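Visit report: Prisholm demo day, Tramisstead, 4/22/21

We went to see the Parer kit, which Prisholm sells and services. It comes in two versions, one worn on the hands and one held as a tool. Both are for recording handling work that a robot arm will learn later. The list price is 2656 for the worn pair, without the computer.

The worn pair straps over the backs of the hands, with a flat white plate on top of each device. We watched it used at a table with a white foam board on it. Small parts can be pinched between the two devices, and the wearer had a flat brown piece up between them when we got to the front.

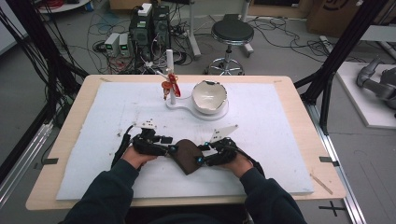
Wanda Stępień asked whether the straps come in sizes. They come in two, and a replacement set costs 70. She thought the larger one would still be tight over a work glove, and Prisholm had no answer to that yet.

The hand-held version is simpler. It has two flat black finger pads on teal joints, and the pads face each other across the gap. I found it easier to see past than the worn pair. The cable is zip-tied to the arm, and I would want a proper clip before using it on a full shift. 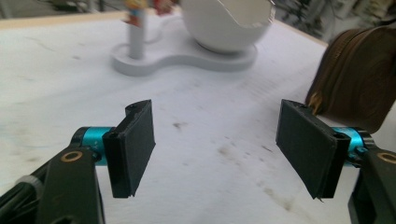

Śliwiński said he would take the hand-held one first, as his people change over every hour and strapping in takes too long. He also wanted spare pads included in the price.

Prisholm will lend a kit for two weeks against a deposit. Training is extra. I have asked for the service terms in writing.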